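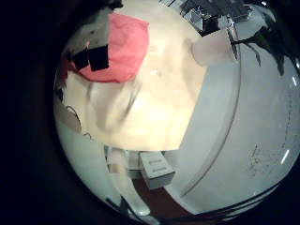

Halvorsen Community Laundry, Kerville
Monthly walk-through, June
Checked by: Themis Kontogiannis
Copy to: Stavros Alexiou, Goltville branch

Stavros, I went a little slower than usual this month and wrote more than the boxes allow, so bear with me and make yourself a coffee first.

1. Front door and step
OK. The door swings freely and the closer has stopped slamming, thank goodness. The rubber strip on the step is lifting at the left corner. I pressed it down with my shoe, but it wants proper glue before some poor soul catches a toe with a full basket in their arms.

2. Floor and drains
Needs attention. Both drains run clear. There is a damp patch behind washer 5 that I also noted last month, and I believe it's the inlet hose (the older gray one). Please order two, as washer 2 has the same kind and is the same age.

3. Dryers
OK, with a comment. Lint screens clean on all of them, and a big thank you to whoever is doing the evening shift! The duct behind the end dryer has a soft bend in it where the machine was pushed back too far. I pulled it forward a hand's width and it looks much happier. Next duct cleaning is due in 12 weeks.

4. Folding tables
OK. One leg was wobbly and I tightened it with the wrench from the drawer. The wrench is back in the drawer, I promise.

5. Electrical
OK. Outlets firm, covers on, no scorch marks. The extension cord by the vending machine has come back again. I unplugged it, coiled it and put it in the office, and I'd love it to stay there this time.

6. Fire extinguisher and exits
OK. Needle in the green, tag signed. The back exit had a cart parked in front of it, now moved. Could we paint a yellow box on the floor there? It would take you around 40 minutes with a roller.

7. Chemicals and shelf
Needs attention. The bleach was on the top shelf above eye level. I moved it to the bottom and wrote a new label for it. The Truvberg shelf brackets are holding up nicely, though one screw is missing.

8. First aid box
Low on bandages and the burn gel is past its date. Everything else is in there, even the tweezers.

Still open: step glue, two hoses, bracket screw, burn gel, bandages.
I'll look in again after the hoses are fitted, any time past 4 in the afternoon suits me.

T.K.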